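Reading order for Kinsella, again

I reread the whole run of Kinsella in June, and the numbering still causes trouble. The first series has 10 issues. The relaunch starts over at 1 but picks up the plot directly from issue 9, so the original issue 10 sits outside the main line. Most lists place it last. I think it belongs between issues 3 and 4 of the relaunch.

The argument rests on the Brellport seal. In issue 10 the seal is intact and Kuto still has both hands. In relaunch issue 3 the seal is intact on the final page. By issue 5 it is broken, and Kuto is wearing the brace. There is only one gap wide enough to hold the prison story.

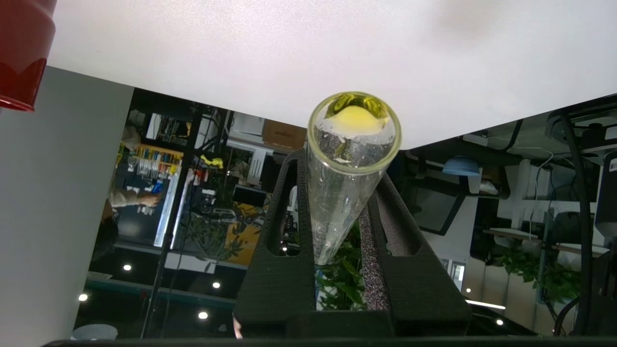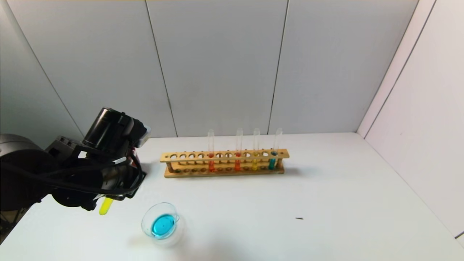 The usual objection is the Pruton flashback, which shows the brace before the seal breaks. I don't give this much weight. The flashback is narrated by a character who lies in every other appearance, and the coloring switches to the flat palette the book uses for false memories. The collected edition also moves two of its captions, so anyone working from the paperback is looking at a different page.

Power levels are a weaker guide. Kuto lifts the gate in issue 9 and fails to lift a smaller one later, but the writer changed in between and the new one never referred to the earlier feat.

I have updated the list in the sidebar. The annuals are still unplaced. The second one mentions a winter that no other issue shows, and I have not found a slot for it.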